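Speaker notes: Overhead racks in shared workrooms
Warano Facilities Forum, Thursday afternoon session
Speaking time: 30 minutes, with questions at the end

Slide 1. Opening
Welcome delegates and acknowledge the hosts. State that the talk concerns storage above head height in shared rooms: who puts it up, what goes on it and how it is looked after. Floor shelving was covered in the morning session and will not be repeated.
Ask for a show of hands: who has an overhead rack in a room they manage? Who could say when it was last cleaned?

Slide 2. The Radwan building
Radwan has 151 rooms on its register, and over the past year we visited all of those with storage above the benches. The register listed cupboards and shelves by asset number. Racks fixed overhead had mostly been left off, having been bought from room budgets as minor items.
Pause here. Delegates from older buildings will recognise the problem and may wish to comment.

Slide 3. What is kept up there
Light items in frequent use belong on an overhead rack. Heavy items, liquids and glassware do not. In practice we found that racks filled up with whatever had no other home — spare lids, cable ends, labels for equipment disposed of years ago.
Give the Room 2521 case. The rack there had been used as overflow for the stationery cupboard, and staff were standing on a chair to reach it. The contents went back to the cupboard, and a step was ordered through Tristico. The chair has been removed from the room.

Slide 4. Material
Plastic racks are light, do not rust and can be wiped down with ordinary detergent. They will also bow if they are overloaded, and the bow is easily missed from below. Check from the side, at eye level, using a step.
Coated wire is stronger for its weight but collects dust at every join. The cleaning staff at Radwan preferred plastic by a clear margin.
Do not be drawn on price. Refer questions to the handout, which sets out the Bikov and Tristico ranges side by side.

Slide 5. Height and clearance
The lowest edge of the rack should be clear of the tallest person who works beneath it. It should also be clear of anything that is raised, tilted or opened on the bench. Measure with the work under way, as a bare bench gives a false reading.
Colour matters more than expected. Grey plastic against a grey ceiling is hard to see when a person stands up quickly, and a strip of bright tape along the front edge is a cheap remedy. Mention that two rooms have since removed the tape for the sake of appearance and have been asked to put it back.

Slide 6. The inspection routine
Our routine has 3 steps and is carried out each July.
Empty the rack completely and wipe it, underside included.
Test every fixing by hand and record any movement.
Return only those items that a named room user has asked for.
Anything left over is held in a labelled tub until the end of the following month, then sent to surplus stores.
If time is short, skip the form and go straight to the underside. Most of the cracks we recorded were on the lower face, close to the fixings, and could not be found from above.

Slide 7. Questions
Leave this slide up during discussion. Repeat each question into the microphone for the benefit of the recording.
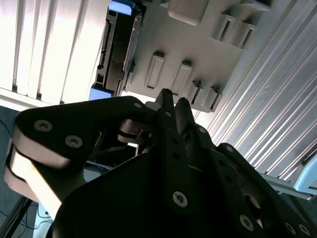
One delegate asked that the minutes record her disagreement on the yearly check: in her own building the racks are emptied every term, and she considered that a whole year was far too long to leave a plastic fixing untested above a bench where people work.

Contact Warano Facilities Forum | Copyright Warano, all rights reserved | Back to top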